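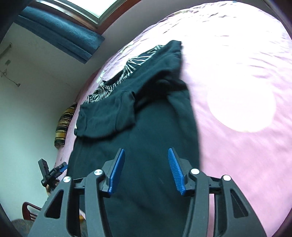
Fri 28 June. Folding trials, day two on the bed

Moved the folding off the bench and onto the bed yesterday, on the theory that people fold laundry on beds and we should stop pretending otherwise. The theory is sound. The bed is a menace. It gives under your knuckles, so every crease you press in comes back out looking rested.

Garment for the morning was the dark green one. The log sheet says "black, short sleeve," in Clyde's writing, and Clyde and I have now spent more time on this than on the folding. It is green. Take it to the window. I have changed the entry and initialed it, and I expect to find it changed back.

Method as agreed with Tamsin: lay flat, smooth the body from the middle outward, sleeves in, then sides, then up from the hem. The first step took longer than the rest put together. Wide short sleeves don't want to lie on top of a body, they want to stand up a little along the seam and throw a shadow, and then you can't tell by eye whether the edge is straight. I tried folding the sleeve at the seam and then a thumb's width inside it. Inside is better. Wojciech says at the seam is better. Wojciech irons his T-shirts, so his opinion is noted.

The other shoulder kept going to a point. Pulled it square, turned to write that down, turned back, point again.

Light: bad before ten. Sun comes straight onto the sheet and bleaches the pink to white on the window side, while the garment stays a dark lump with no folds in it that anyone could swear to. Bellamy would like "clear visible creases at each stage." Bellamy is welcome to come and hold a curtain. I asked Timo about a blind and he has put it on the September order, along with everything else I have ever asked for.

Sheet: needs pulling tight between runs. Its wrinkles print through into whatever is on top and then get blamed on the folder.

10 folds done by lunch, 2 I would put in a drawer. The Reneo sheet has a space for "overall neatness" and I wrote "domestic."

To do
- ask Hervé whether the 164 folds from the bench count toward the 500 or whether we start again (please let them count)
- firmer mattress, or a board under the sheet
- try a pale garment in the same light
- new pen for Clyde, and possibly a color chart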